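Salance Table Set – Tray, Bowl and Woven Basket

From the Prolldale tableware range

The Salance set came together the way a lot of good things do, which is that we kept reaching for the same pieces at our own breakfast table until somebody suggested selling them side by side. A tray to carry things, a deep bowl for whatever you're eating, and a woven basket that stays out all day with the fruit in it. They don't match in the strict sense and we love that about them! The greens sit close together, and the basket warms the whole group up.

You can order the set complete or pick up the pieces one at a time. Plenty of people already own a fruit basket they're fond of, and we'd never talk anyone out of it.

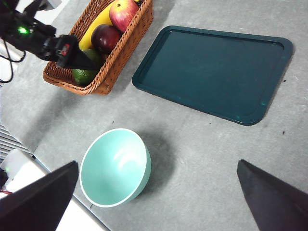
The Salance tray and bowl, with the basket filled for the morning. Fruit not included.

The tray

A plain rectangle in dark teal plastic, with rounded corners and a raised lip that runs all the way around. The flat part in the middle is recessed, so a glass that slides a little on the way to the porch meets the edge before it meets the floor. We carry ours with one hand more often than we should.

It's light. Wipe it down with a soft cloth and warm soapy water, and keep the scouring pad away from it. Trays do pick up small scuffs if they live in a stack with heavier things, and on a dark color you'll notice them sooner. We think a tray that gets used looks better for it, but if you want yours to stay neat, put a dish towel between it and whatever goes on top.

The bowl

Mint green, round, and deep – deeper than you'd expect if you only know the Vidal bowl, which is our shallow one. Soup, oatmeal, noodles, a big heap of popcorn, or berries that need rinsing and a place to go. The rim is thin and very pale, and the inside is smooth with a soft shine, so it rinses out quickly after anything except baked-on cheese (please don't bake in it).

Extra bowls are sold singly in the same mint green. If you're buying for a household, we'd get one more than you think you need, because somebody will always claim one for their desk.

The basket

This is the piece people write to us about. It's a rectangular wicker basket, reddish brown, with sides that slope outward toward the top so you can see what you've got and get at it without digging. The rim is thick and tightly braided, and it's comfortable to pick up by the edge even when the basket is full.

Apples and bananas are the obvious fillers. We've also used it for rolls, for onions, for mail, and for one very long winter as a home for mittens. It looks good against a plain wall, and it holds its own on a dark counter, where a lot of darker baskets disappear.

Shake out the crumbs now and then and dust the weave with a dry brush. If something leaks, wipe it with a barely damp cloth and let it air dry out of the sun. Never soak it.

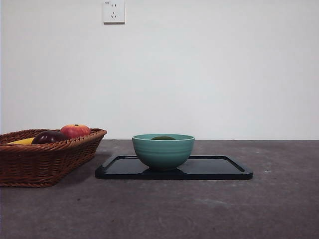
Malathi Kartha wrote to us in February that she'd bought the basket for bread and lost it to the bananas inside a week, and asked whether a cloth liner was coming. She'd been folding a napkin into the bottom, which worked fine until someone needed a napkin.

A liner is coming! It'll be plain cotton, cut to the shape of the basket, with ties at the corners, and you'll be able to throw it in the wash.

Ordering

Set of three (tray, bowl, basket): item 137
Basket only: item 31
Tray and bowl are listed separately under Prolldale Singles

Shipping is handled by Skoker, and the set travels in one box with the bowl wrapped inside the basket. Orders placed before 2 in the afternoon go out the same day. If you're ordering 10 sets or more for a café or a guesthouse, send us a note first and we'll check that the baskets are all from the same batch, as the brown can vary a little from one to the next.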